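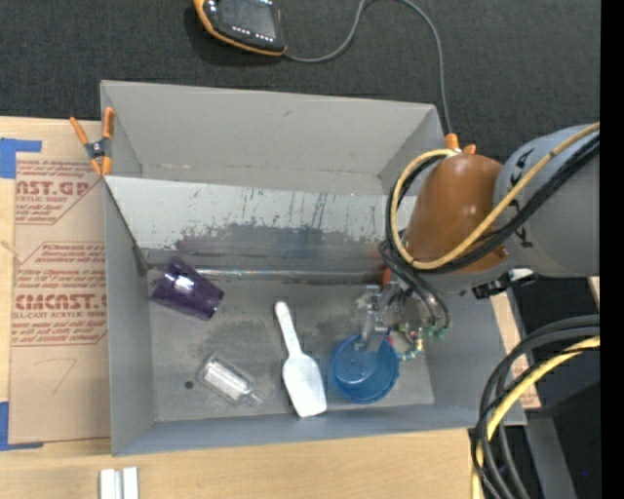 Nedmont's new recycling rules promise less waste. The numbers behind them are thin

NEDMONT, Wednesday: Households in Nedmont will have to sort their plastics into separate bags from February under a plan the town council passed this week, and the company that will run the program says the change will cut what goes to the landfill by 23 percent. How it arrived at that number is harder to pin down.

The company, Nullier, won the five-year contract in a 6-to-3 vote. It takes over from the county, which has picked up mixed recycling in the town since the blue carts were handed out. Under the new system, bottles go in one bag, tubs and lids in a second, and hard plastic household goods such as cups, bowls and scoops in a third. Film and foam still go in the trash.

Nullier's pitch to the council leaned heavily on a trial it ran last spring in the Mak district, where 251 homes took part. According to the company's summary, those homes threw away 23 percent less by weight than they had before.

The summary is four pages long and has no tables. It does not say how long the "before" period lasted, or what time of year it covered. It does not say whether the homes were picked at random or signed up on their own. Asked about this after the meeting, Åsmund Eide, who manages the Nedmont contract for Nullier, said the homes had volunteered.

"They were regular families," Eide said. "We didn't go looking for people who love recycling."

Maybe so, but people who put their names down for a recycling trial are not usually the ones who leave pizza boxes in the blue cart. Mak is also the part of town with the most single-family houses, and the most garage space to keep three extra bags in. Nothing in the summary deals with the apartment blocks along Sunamer Road, where a good share of residents share a dumpster and have no carts at all.

Petronella Magagula, who rents a third-floor apartment there and spoke against the plan during public comment, said she had asked Nullier twice where the bags were supposed to go between pickups.

"The first time they told me under the sink," she said. "I have a trash can under the sink. The second time they sent me a flyer."

The flyer, which is also on the town website, suggests hanging the bags on the back of a door.

Pickup for the hard plastics bag will be once every five weeks. Eide said that schedule was chosen to keep truck trips down and could be looked at again after the first year. The contract, a copy of which was included in the meeting packet, lets the company ask for a change in the schedule. It does not give residents or the council a way to demand one.

There is also the matter of what happens to the plastic once it leaves town. Nullier says bottles will be sold to buyers in the region and that the tubs and lids have "a strong and growing market." For the hard plastics, the contract uses the phrase "recovered or otherwise managed." Two council members asked what "otherwise managed" meant. Eide answered that it was standard wording and that the goal was always to recover as much as possible. Pressed on whether it could include burning or burying the material, he said he would get back to them in writing. No written answer had been posted by the time this item was filed.

Hard household plastics are a known headache for sorting plants. They come in many kinds of plastic, often with no stamp to say which, and some are made of more than one kind stuck together. Towns that have collected them in the past have sometimes stopped when buyers dried up. A separate bag makes the load cleaner, but it does not create a buyer.

Supporters on the council said the old system was plainly failing and that waiting for perfect data would mean doing nothing. They have a point about the old system. The county's own reports show that loads from Nedmont have been turned away for being too dirty, and the town has paid extra each time. Whether three bags will fix that is a separate question, and the Mak trial does not answer it. The summary gives no figure for how many bags were sorted wrong.

On cost, the town manager's office says the monthly fee for each household will stay the same in the first year. After that, it can go up with fuel prices and with "changes in market conditions," which the contract does not define. A motion to cap yearly increases failed for lack of a second.

The contract also calls for fines, though not right away. For the first three months, bags that are sorted wrong will get a sticker. After that, a household can be charged for repeat mistakes. The amount will be set later, and the draft rules do not explain how a mistake will be traced to a home in buildings where the bags all end up in one place. Magagula said that was her main worry.

"If my neighbor throws a diaper in there, who gets the sticker?" she said.

Eide said shared buildings would be handled "case by case."

Nullier plans to mail starter kits to 2000 homes ahead of the launch. Each kit has a roll of bags in each of three colors and a sheet to stick on the fridge. Homes that are not on the first mailing list can pick up a kit at town hall during business hours. The company did not say when the rest would be mailed, or what replacement rolls will cost once the first ones run out. The contract says only that they will be sold "at a reasonable price."

The council has asked for a progress report six months after the start. Nullier will write it, using its own weights from its own trucks. A proposal to have the county check those weights was sent back for more study, with no date set for it to return.

Residents who want to comment on the draft rules for fines can do so in writing at the town clerk's office until the end of the month.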